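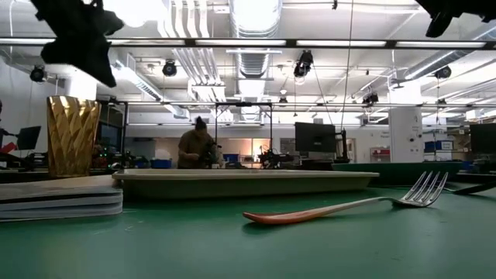
4.3 Checking the two-arm table cell before a run

Carry out this check at the start of each shift and after any change of gripper fingers. Two arms share one table, so both must pass before either is released for work. The check uses the tray and tableware set. Do not substitute heavier items.

CAUTION: Keep hands outside the rails while the arm supplies are on. The emergency stop halts both arms but does not open the grippers.

Preparing the table

1. Switch off both arm supplies and wait 45 seconds.
2. Brush the green surface. Crumbs and lint under the tray will tilt it.
3. Set the tray down at an angle to the rails. The exact angle is not critical.
4. Check that the table has not moved against the floor tape.
5. Push each arm base by hand. If there is play, tighten the clamp before going on (see 4.6).

Fingers and wrist camera

6. Wipe the inner face of each finger with a dry cloth. Do not use solvent on the pads.
7. Clean the wrist camera lens and switch on the supplies.
8. Open the Plilis viewer and select the wrist view. Both fingertips must be visible in the lower part of the picture, with a gap between them.
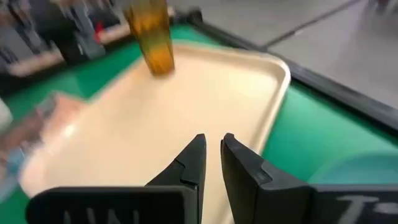
9. If one fingertip is missing from the view, loosen the camera bracket, turn it until both show, and retighten. Run the camera calibration again after any bracket change.
10. Close and open the gripper five times at 100 percent travel. Listen for clicking, a sign of a worn finger screw.

Note: Some blur in the wrist view is normal while the arm is moving. Judge focus only with the arm at rest.

Two-arm test

11. Set the speed limit to 45 percent.
12. Place a cup and a plate on the tray.
13. Command the left arm to grip the cup and hold.
14. Bring the right arm in over the plate and stop above it.
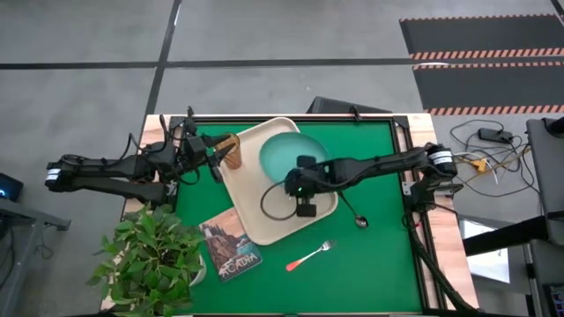

Figure 4-7. Left gripper closed on the cup, right gripper over the plate.

15. Check that the cable at each wrist has slack and does not catch on the tray rim.
16. Return both arms to rest, left arm first.

If the right arm stops early with fault 82, its reach limit is set too short. Load the default limits and repeat from step 11. If the fault returns, record it in the cell log and report it to Dorota Adamczyk, Skutia service desk, extension 495.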